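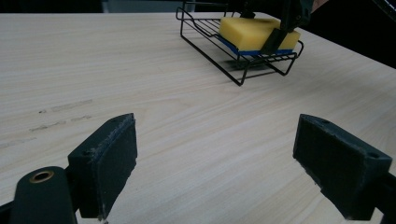
## 4.2 What counts as a worn surface

**Figure 6.** Pale wooden tabletop with fine, long grain lines.

Surveys of second-hand furniture prices tend to treat "condition" as if it were a property of the table. We doubt this. In the Drisgate listings, sellers graded their own goods on a scale of four steps, and the top grade was used so freely that it tells us little beyond the seller's hopes. Lunde and Pruitt argue that buyers correct for this by looking at photographs. Their evidence is a set of 10 interviews, all with people who had already bought, and it is hard to see how such a group could show what put other buyers off.

A surface like the one in Figure 6 shows the difficulty. The colour and grain are plain enough, but neither tells a buyer how old the top is, or whether it has been sanded back. Calloway's claim that pale wood "reads as new" may be right for some buyers. He offers no test of it, and the Civwood price lists he relies on do not record colour at all.

We therefore leave condition out of the main model and report it separately in Table 4. Readers who think the grades carry real information will find the effect there, though it is small and changes sign when the auction lots are removed.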